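Sestadura commemorative medals

The Sestadura commemorative medals are a series of medals struck in the town of Alholm to mark anniversaries connected with Sestadura, a novel in verse by Hélène Bélanger. The medals are not legal tender and carry no face value. They are collected mostly by people who also collect literary coins, and they are listed in the private catalogue of the Sayce mint, which struck them.

Subject

The novel tells the life of a ferry pilot on the river Vumby. It is written in 21 cantos and has 2276 lines. It was for many years read in the schools of the region, and its opening lines are known by heart to many older inhabitants. The author lived in Alholm during the writing of the book and later moved away. She gave her permission for the first medal in a short letter, in which she asked only that her own portrait should not be used. For this reason both types show motifs from the book.

Design

There are 2 main types. The obverse of the first type shows the ferry with its pilot, seen from the river bank. The name of the novel runs along the upper rim, and the word ALHOLM stands below the water line. The reverse carries the first line of the final canto, arranged in a spiral that begins at the centre. The letters are small and on worn pieces they can be difficult to read.

The second type has the same reverse, but on the obverse the ferry is empty and the pilot is replaced by a lantern. The designer of both types was Kojo Ametepe, whose initials KA are found under the stern of the ferry. On the earliest pieces of the second type the initials are missing. It is believed that they were left out when the die was cut again, and were then added by hand.

Striking

The medals of the first type were struck in bronze, and about 300 were made. They were sold by subscription, and the subscribers received them in November in a grey card folder with a printed sheet. The second type was struck in bronze and also in silver. The number of silver pieces is not given in the catalogue. The edge is plain on all bronze pieces and reeded on the silver ones.
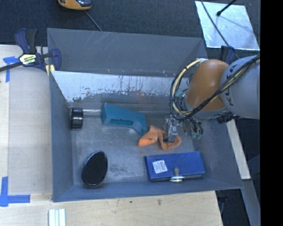 Brayden Hawthorne has objected to the usual order of the two types. In his opinion the lantern medal was designed first and was put aside, and the catalogue follows only the order of sale. He points to the shape of the letter R, which is older in style on the lantern medal. Sylvie Petrenko answered that the same alphabet of punches was used for both, and that the difference in the R comes from wear. The question has remained open.

Collecting

Bronze pieces of the first type are offered quite regularly, usually without the folder. A complete folder with its sheet raises the price noticeably. The colour of the bronze varies from light brown to nearly chocolate, and cleaned pieces are valued less. Collectors are advised to examine the edge, as a silvered bronze piece can be recognised by the lack of reeding.

See also: Literary medals; Verse novel; Medals of Alholm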